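Folding on the bed vs. folding like an adult
Laundry & Closets
2,569 views
Reading time: 3 min

mudroom_pete
Mar 27, 2020

Settle something for my household. I fold on the bed. I have always folded on the bed. My wife folds standing up, against her own chest, with her chin as a third hand, and she maintains that bed folding is why my shirts look like they were mailed to me.

My case: the bed is the largest flat thing we own and it's in the same room as the drawers. Her case: it isn't flat, it's a mattress, and half the time I get tired and push the pile over to her side. I'd like rulings on the first part only.

tansy_b

Your wife is right, sorry. A mattress gives. You smooth one half of the shirt and the other half sinks. Buy a table.

mudroom_pete

Where would I put a table? On the bed?

GranddenRegular

I have the Grandden folding board. It makes every shirt exactly the same size, and then the stack falls over anyway. It now lives under the bed I should have been folding on.

Man-sik Noh

I'm with Pete, but he left out what's on the bed, and that matters more than the mattress does. A fluffy comforter is hopeless. You're folding on a cloud. I grew up with a summer mat on top of the bedding, the woven striped kind, and it stiffens the whole surface enough to work on. My mother put hers away in November every year and for the rest of the winter our shirts went downhill.

The mat doesn't make the bed any wider, though, and the long sleeves are where it all goes wrong. Put a big long-sleeved top down on a bed and it will find the edges for you.

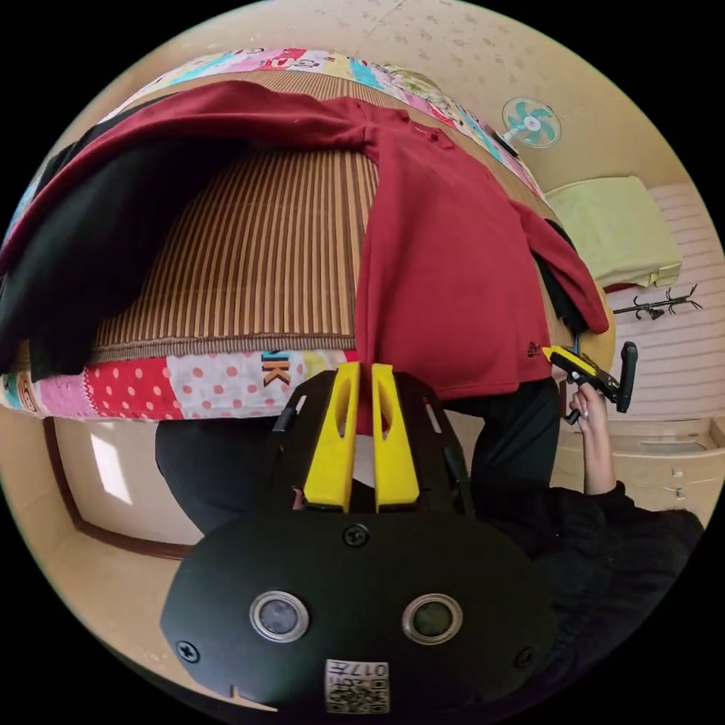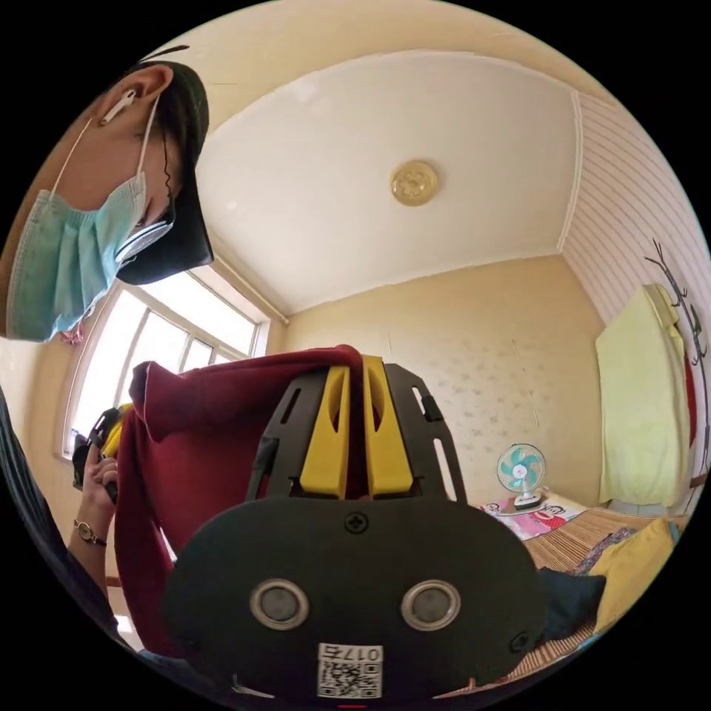 So with anything dark red and roomy (I have one, my brother has one, I believe they're issued at birth) I do the sleeves before I do anything else. Collar toward the pillow, button side up if it has buttons. Pull both arms in until nothing hangs past the mattress. Cross them over the body, flatten the cuffs, then bring the sides in and fold up from the hem. If you start with the body, you'll be chasing an arm off the side of the bed while the rest comes undone behind you. I did it that way until I was thirty and assumed the clothes were at fault.

Also, do the dark things in their own pile. On a busy quilt you can lose a black sock until spring, but a black shirt under a red one is just as bad. You pick up one and the other comes along.

tansy_b

Collar toward the pillow is wrong. Collar toward you, so you can see that it's lying straight. The hem can look after itself.

Man-sik Noh

The hem cannot look after itself. That's how you get the tail sticking out of the drawer.

tansy_b

I close my drawers.

ofelia_r

Question from a hanger person: why is anyone folding a top with a collar? Hooks exist. Hangers exist. I have a wall rack with curled hooks next to the bed and anything I'll wear again this week goes straight on it.

mudroom_pete

I have a rack too. It holds one bathrobe, and under that, a bathrobe.

GranddenRegular

Hooks put a nipple in the back of the neck. Somebody had to type it.

ofelia_r

Use the loop.

GranddenRegular

Ofelia, the loops on my clothes gave up years ago.

Man-sik Noh

Hooks are fine for a jacket. A knit top will grow. I had one on a hook all last winter and the arms got long enough to tie my shoes with. Fold knits, hang wovens, and if you can't tell which it is, fold it and stay quiet.

tansy_b

I'll give you the mat. I tried the fold on a Travow cork yoga mat laid over the blanket and it was better than the bare blanket. Still worse than a table. It took me 14 minutes to do a basket I'd normally do in ten, but some of that was getting the dog off the mat.

mudroom_pete

Update. I put a beach mat down, did the sleeves first, collar toward the pillow. My wife inspected the stack and called it "a lot better," then picked up the top one and refolded it with her chin. I'm counting it as a win. She's asked that the sand be dealt with before bedtime.

ofelia_r

You used a beach mat with the sand still in it?

mudroom_pete

It was rolled up. I didn't know there was an inside.

Related topics
Fitted sheets: has anyone here done it twice in a row?
Trullel drawer dividers, worth 60 bucks or use shoeboxes
Does a quilt with printed panels fade on the window side?
Small wall fan over the bed, too noisy to sleep under?
Bellamy hamper lid came off, now what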